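Giving up the second freezer

04/04/2026

We got rid of the chest freezer last week. It had been in the garage for nine years and for most of that time I could not have told you what was in the bottom half of it. I had been meaning to do it since December, when the electricity bill came and I sat down at the table with a pencil to work out where it was all going.

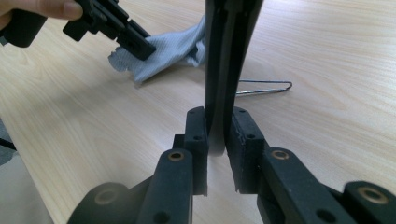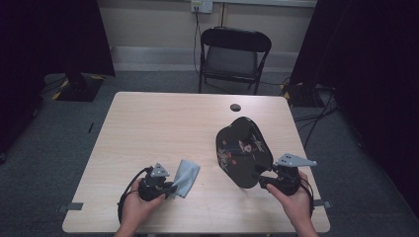 The bill said we had used 2197 units over the year. I borrowed a plug-in meter from Thanasis Chrysikopoulos next door and left it on the freezer for a fortnight, then did the sum for the whole year. It came to 430 units. That is a lot for a box of old bread and stewed apple.

To be fair to the freezer, it was not new when we got it. It came from Katsaros, the second-hand place behind the station, and the seal on the lid had gone hard at one corner. I tried petroleum jelly on the seal, which helped for a month. I also looked into buying a new seal, but the maker had stopped selling them and the ones that claimed to fit any model did not fit ours.

So we started eating our way down. I wrote a list and stuck it inside the cupboard door, and crossed things off as they went. The peas and the fish were easy. The bags of runner beans took much longer. We had grown far too many two summers running and frozen the lot, and I now know that I don't much like frozen runner beans. They are all right in a curry. Prapai Chaimongkol from my work gave me a recipe with coconut milk and a lot of lime, and that saw off four bags.

Some of it had to be thrown out. There were three tubs with no label, and a joint of something that had gone grey and dry all over. I wasn't going to risk that.

Defrosting took a day and a half. I put old towels round the base, propped the lid open and left it. I had read that you can speed it up with bowls of hot water, and you can, but I got bored of carrying them out and let it go at its own pace. There is a drain plug low down on the front which I had never noticed before. The garage floor got wet anyway.

The council wanted a fee and a three-week wait for collection. The scrap man in Drudent Road doesn't take anything with gas in it. In the end the tip took it for nothing, but it had to be booked in, and it had to travel upright, so I hired a small van for the morning.

We are now down to the three drawers under the fridge. I was worried about that but it has been fine so far. I shop a bit more often and buy less. Bread is the only thing I miss having room for, so I have gone back to freezing half a loaf at a time, sliced, in the top drawer.

The space in the garage has already got two bicycles and a bag of compost in it.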